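Filed under: Courts & Crime

A former bookkeeper at Wollholm Freight was ordered on Friday to repay $80,000 taken from the company over 2 years. The court heard the money left in 343 separate transfers, none of them larger than $2,000, to an account set up under the name Zollier Supplies.

Zollier had no staff and delivered nothing. The transfers were found when the company changed accounting firms in January and the new firm, Mulla, asked for copies of the invoices. 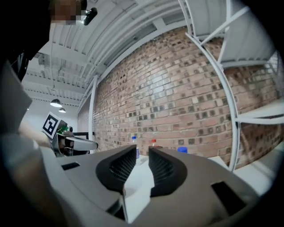
The judge also imposed a conditional sentence of house arrest, followed by probation. Defence counsel had asked for probation alone, citing a guilty plea and no earlier record.

A related civil claim against Matar, the company's previous accounting firm, has not been heard. Matar has filed a defence denying negligence — no trial date is set.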